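Screw cap

A screw cap is a closure that is turned onto the threaded neck of a bottle, jar or tube. It is one of the most common ways of closing a container and is used for drinks, food, medicine, cosmetics, cleaning products and motor oil. A screw cap has to keep the contents in and outside air out, and on most products it must also come off by hand and go back on many times.

Names

In American usage the words cap, lid and top are often used for the same thing. People in the packaging trade tend to say closure, which also takes in corks, crown caps, snap lids and pumps. The threaded part of a bottle that receives the cap is called the finish. The word comes from the days of hand-blown glass, when the lip of the bottle was the last part to be worked. It is still used for plastic bottles, even though the finish is now the first part to be formed.

Parts

The flat top of a cap is called the top panel, and the side wall is called the skirt. The threads are on the inside of the skirt. Many caps have fine vertical ribs on the outside, called knurling, that give the fingers something to hold. The ribs also give the capping machine a grip during filling.

The seal is made in one of two ways. In a two-piece cap, a disk of softer material called a liner sits under the top panel and is pressed against the rim of the bottle. Liners have been made of cork, waxed paper, pulp board, foil and various foams. A one-piece cap has no liner. It has a thin ring of plastic molded under the top panel, called a plug seal, which fits inside the mouth of the bottle and pushes outward against the glass or plastic.

Below the neck of many plastic bottles is a ledge called the support ring or transfer ring. It carries the weight of the bottle on the filling line and has no part in the seal.

Tamper-evident bands

A tamper-evident band is a narrow ring at the bottom of the skirt, joined to it by small bridges of plastic. When the cap is screwed on for the first time, the band slides over a raised bead on the neck and catches under it. When the cap is unscrewed, the bead holds the band back and the bridges break. The band usually stays on the neck.
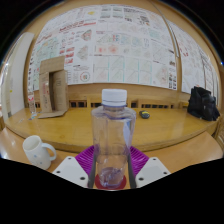
Unlabeled clear plastic bottle with a ribbed white screw cap and tamper ring.

A band can be cut into the skirt with a blade after molding, or it can be molded with its bridges already in place. Cutting allows a simpler mold but adds a step. Some bands are designed to split and come away with the cap, which makes it easier to sort the glass for recycling.

Tethered caps work on a similar idea. One or two of the connections are made wide enough to survive opening, so that the cap hangs from the band. European Union rules require caps on many single-use drink bottles to stay attached in this way.

Materials

Most drink caps are made of polyethylene or polypropylene. Polyethylene is softer and seals well without a liner. Polypropylene is stiffer and stands up better to heat, so it is often chosen for hot-filled products and for hinged caps, where it can be bent repeatedly without cracking. Bottles for water and soft drinks are usually made of polyethylene terephthalate, or PET. The cap plastics float in water and PET sinks, and recycling plants use this difference to separate them after the bottles are ground up.

Metal screw caps are made of aluminum or tin-plated steel. Aluminum caps for wine and spirits arrive at the bottling plant without threads. A machine presses the metal against the glass threads with rollers, shaping the cap on the bottle itself. Steel lug caps, common on jars of sauce and pickles, have a few inward tabs in place of a full thread and need only a part turn.

Application and removal torque

Torque is the turning force used to put on or take off a cap. A cap applied too loosely may leak or lose carbonation. One applied too tightly may strip its threads, and many people will be unable to open it. The force needed to remove a cap is usually lower than the force used to apply it, and it changes over the first hours as the plastic relaxes.

Mitra Hassanpour, in her handbook Closures in Use, recommends that small bottlers check torque at the start of each run and again after any change of cap supplier. Her example is a run of 2075 bottles at the Hollormont juice works, where 9 bottles leaked in storage. All of them had come from a single capping head with a worn clutch.

Sizes

Cap sizes are normally given as two numbers. The first is the outside diameter of the threads on the neck in millimeters, and the second is a code for the height and style of the finish. A 28-400 cap, for example, fits a 28-millimeter neck with a short single-turn thread. Two caps with the same first number may not fit the same bottle.

Soft drinks need a stronger thread than still water because of the pressure inside. The threads on carbonated bottles are interrupted by vertical gaps, called vent slots, that let gas escape before the cap is fully off.

Child-resistant caps

Child-resistant caps need two actions at once, most often pushing down while turning. The usual design has an inner cap and a loose outer shell. Turned without pressure, the shell slips and clicks over the inner cap. Squeeze-and-turn caps are used on mouthwash and some household cleaners. Adults with arthritis may find either type hard to use, and pharmacies in the United States can supply ordinary caps on request.

See also

Bottle neck finish
Crown cap
Mason jar
Induction sealing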